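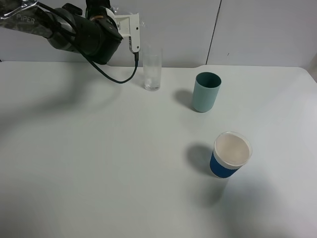

Three years of drinking tea at my desk have taught me that I'm a slow sipper, and my old glass tumblers were never up to it. So when my friend Ingvar Thorlacius told me he'd switched to the Jallau cup from Judville, I ordered one the same night (380 mL, $22, and a very cheerful thank-you card in the parcel!). It's the pale teal one, a plain cylinder with a darker teal inside, and I'm very fond of that colour. It looks softer beside a clear glass or a takeaway cup with a bright blue sleeve, and I've had the three of them side by side more than once this week, like a person with a drinking problem of the mildest sort.

By Bjartur Fogh
Feb 10, 2023
30 comments

It's a comfortable thing to hold, and wide enough that I can get a sponge right down to the bottom. There's no handle, so do give a fresh brew a few minutes before you pick it up.
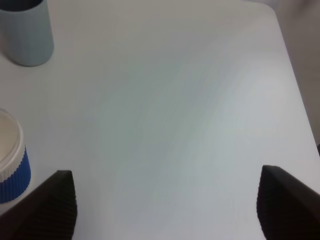 How it compares

A paper cup with a lid still wins in the car, and I'd be fibbing if I said I'd given them up. At home, though, I reach for the teal one nearly every time. My tall glass holds more and is lovely for iced tea, but it's heavy at the base and I'm always nervous of it near the sink. 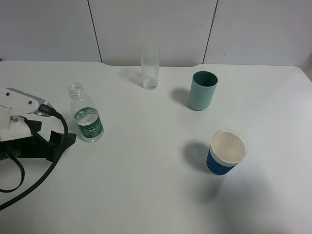 As for cold water, I do still fall back on a bottle when I'm being lazy, but the cup has me drinking more of it than I used to. I'd have liked a matching lid, and the grey version was sold out when I looked. I'll be buying a second for my sister anyway, who has already tried to walk off with mine.

501 shares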